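Packing Materials and Box Reuse at a Small Mail-Order Shop
Project report, Packaging and Materials, second-year group project
Submitted by Natalina Tedesco, February 2026

1. Background

Our group was asked to pick one everyday material and follow it through a real place of work. We chose brown packing board and brown wrapping paper, and we followed them at Urcombe, a small mail-order shop that sells kitchen linens and stationery. Urcombe sends out 3,245 parcels a year. Most go out in plain cardboard boxes, and the smaller orders go out wrapped in paper.

The shop buys its boxes from Jidorico and its paper from Pillay. It also keeps boxes that arrive from its own suppliers and uses them again if they are good enough. Until now the decision has been made by whoever is packing. The owner wanted a simple written rule, and that became the main aim of the project.

2. What we looked at

We sorted 106 used boxes over three visits. For each one we wrote down the state of the corners, the bottom edges, the flaps and the faces. We did not test strength with a machine. We pressed each face with a flat hand, stood the box on a table, and checked if it rocked.

Printed boxes were put to one side. Urcombe prefers plain board for outgoing orders, and covering old printing with labels takes more time than the box is worth.

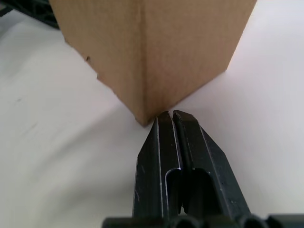 The bottom edge turned out to matter more than we expected. At the start we were mainly looking at the flaps, since that is where tape gets pulled off. Flaps can be trimmed or taped over. A box with a bad bottom edge sits unevenly in a stack, and the damage gets worse when the box is pushed across a table. We changed our sheet after the first visit so that bottom edges and corners came first.

We ended up with three grades:

Grade A: corners firm, edges whole. Use for any order.
Grade B: small nicks or light scuffs, faces still flat. Use for linens only.
Grade C: soft corner, crushed face or a tear longer than a thumb. Flatten and recycle.

Nearly 300 grams of linen is a normal order, so Grade B boxes are not being asked to carry much. Stationery is heavier for its size and has hard corners of its own, so it stays in Grade A.

3. Wrapping paper

The second part of the project was about the paper. Urcombe cuts it from a roll, and the packers had no set size. Some sheets were far too large and the extra was folded under, while others were too short and had to be patched.

We worked out two sheet sizes that cover the most common orders and marked them on the table edge with pencil. We also tried Imen, a thinner paper, but it split at the folds on the stationery packs and we dropped it after 12 parcels.

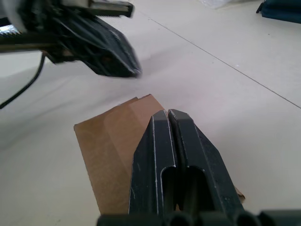

Folding was harder to write down than cutting. Each of us did it a little differently, and our first set of instructions was too long to follow while working. What helped was starting with the sheet flat and turned on the diagonal to the table, as with the brown one here, and keeping its long edges straight. Where a second layer lies over the first, the edges may not line up, and a small step shows along the top. On a finished parcel we accept a step like that if the tape covers it. If it is bigger than the tape, the sheet is opened and folded again.

4. Problems

Our grading depends on judgment. When two of us graded the same box separately, we mostly agreed on A and C but often split on B. The linen rule makes this less serious — a weak B box is still only holding cloth — but a clearer line would be better.

We also did not follow any parcels to the customer. The shop plans to note returns and complaints through March, and those notes should go to next year's group.

5. Materials left with the shop

One grading sheet, one folding sheet, and a spare copy of each in the drawer under the tape.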